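3. How a small taproom decides what to pour

I spent most of a season hanging around Birnside, a taproom with its own little brewhouse in the back, trying to work out how the people there pick what goes on the board. I'd assumed it would be simple. You make beer, you pour the beer, and when a keg runs out you hook up the next one. Well, that lasted until my first afternoon behind the bar! The house beers were easy enough to follow, but the guest lines (the ones pouring other people's beer) seemed to change for reasons I couldn't see at all, and those are the ones this section is mostly about.

Birnside keeps six guest lines. One of them has belonged to Filline, a sour beer maker up the coast, for as long as anyone behind the bar can remember, and it never gets discussed. The other 5 are open, and they're where all the arguing happens. I wrote down every change to them and then asked whoever was on shift why it had been made - usually while they were trying to do something else, so I'm grateful for their patience. 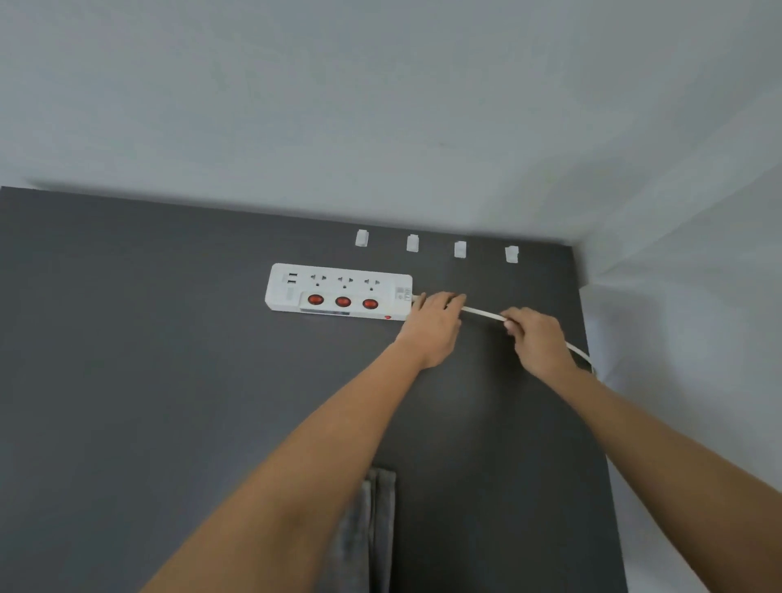 Ermira Mladenović put it to me that I was asking the wrong thing, and that I should be looking at what had been taken off the board and how long it had sat there first. A slow keg, she said, ties up a line and goes flat in flavor, and everybody at the bar can taste it by the second week. She was right, and I went back through my notes and sorted them by the beer that was leaving. Things looked a lot tidier after that. Most swaps came down to a keg that had simply run dry, but a fair share were kegs pulled early, and nearly all of those were strong dark beers put on in warm weather.

I also had the sales sheets, which Birnside keeps in a program called Elteck. It logs each pour by line and by hour. In the stretch I looked at there were 1,000 guest pours, and 600 of them were pale, hoppy beers of one kind or another. That didn't shock me. What did surprise me was how little the bar staff used those numbers. They'd glance at the sheet, nod, and then order something odd anyway, because a regular had been asking for it or somebody had tasted it at a festival and come home raving.

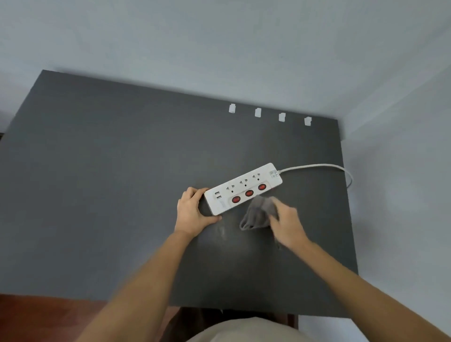

So does the taproom pick its guest beers by what sells? Only partly, since the sheet mainly tells the staff what they can't afford to run out of, and personal taste fills in the rest.

I liked that a good deal more than I'd expected to. There was one brewery, Bangash, whose smoked lager sold badly every single time it went on, and it still came back in October because two of the brewers loved it. I asked if that wasn't a bit of a waste. The answer I got was a shrug and a glass of the lager (pretty good, I have to say, if you like bacon). Keeping the brewers happy seems to count for something when the same people mash in early and then work the bar until close.

The kitchen has a say as well. When the fish dishes are on, the cooks ask for something light and dry, and they generally get it. I didn't think to track the menu until I was well into the project, so I can't say how strong that pull is.
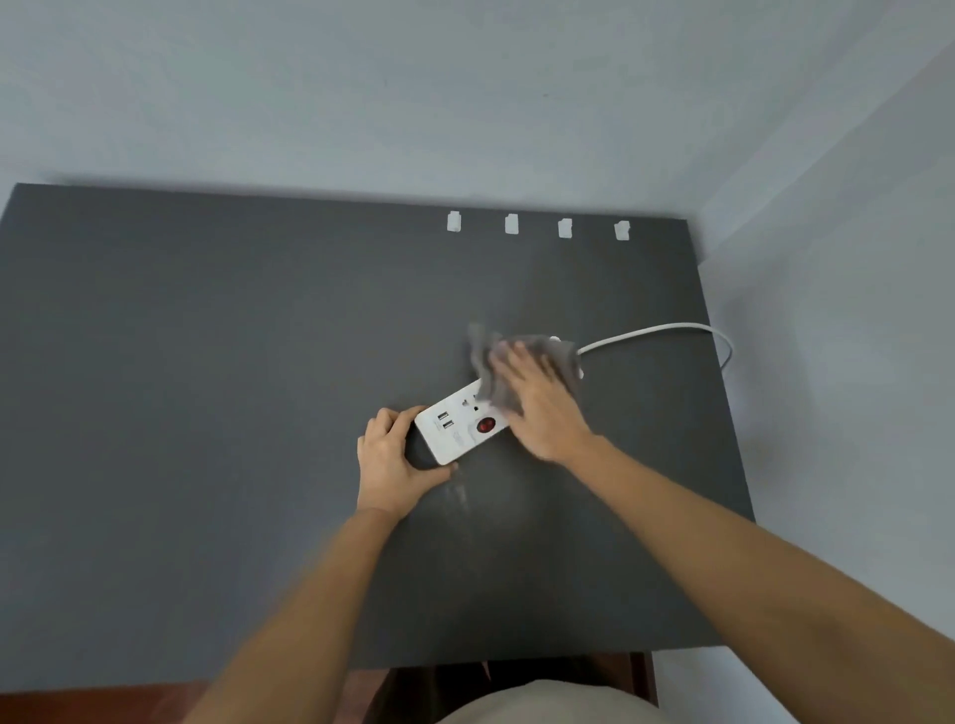 Would the same pattern hold in a bigger place? My guess is that it would be weaker, because a bar with a long row of taps usually has one buyer, and that buyer rarely pours a pint.

I'd want to sit in a few of those before saying more. The interviews with the brewers come next, in section 4, and they don't always agree with what I was told out front.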